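I went to the open day at Sotlow expecting to be sold something. The last automation event I attended had a smoke machine and a man in a headset, and I came home with a tote bag and no clearer idea of what any of it was for. So I packed sandwiches, told my sister I'd be back by two, and left at nearly six because they were stacking the chairs.

What kept me was a table. Sotlow is the old seed warehouse by the canal, now split into workshops, and the Volus group has the long room upstairs. They build small robot arms and teach them to do small jobs, and on open days they let anyone who has climbed the stairs stand right next to the work. There was no rope, and no big screen either. You could lean in and hear the motors change their note as the arm slowed down, and I did, for far longer than was polite – a boy of about ten had to ask me to budge up.

I think this is how robots ought to be shown to the public, and I think it's a shame how rarely it happens. Most of us meet them in films or in short clips where everything goes right to music. Neither is much use if you want to know what a machine can do on an ordinary afternoon. At Volus you got the ordinary afternoon. The arm reached for something, missed, went back, got hold of it by a corner, and the whole room breathed out. I have been to football matches with less tension in them!

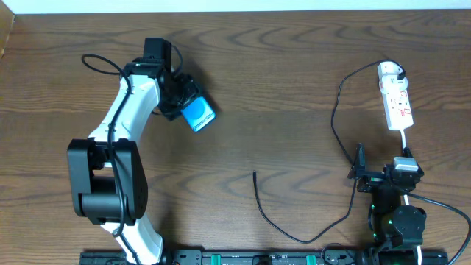 Rotich wrote to me afterwards to say that I was too easily pleased, and that a public demonstration which fails half the time only teaches people that robots are a waste of money. Show them when they work, was the gist, and keep the practice for the back room.

I understand that, and I've turned it over a good deal. If you are asking a council or a school to pay for something, you'd better be able to say what it does. But an open day is a different sort of occasion, and I don't believe the people beside me went home thinking less of the thing. They went home having watched a hard problem being hard. Picking up one small object is a job we've all done since we were babies, and I had never once thought about how much goes into it: where to come in from, how firmly to close, when to stop. Seeing a machine struggle with that made me look at my own hands on the bus.

The numbers on the wall helped too. Somebody had put up a sheet of lined paper with the running total of practice attempts for the current task. It said 3,868 when I arrived and 3,962 when I left, changed in biro as the day went on. I found that sheet more persuasive than any brochure. You could see that progress was being made in dull, honest little steps, by people willing to do the same thing again after lunch.

I do have complaints. The stairs are the only way up, so anyone who can't manage them missed the best room in the building, and that needs sorting before the next one. The talk downstairs on Ritness, the group's programme for schools, had room for 11 and a queue out to the bins. And the tea ran out, which with close to 200 visitors somebody might have seen coming.

All of that can be fixed with a bigger room and a second urn. What I'd hate to see fixed is the rest of it – the cables lying across the wood, the pauses, the person at the table saying "hang on, let me try that again" to a stranger's child. The next open day is in October. I've already told my sister not to wait lunch for me.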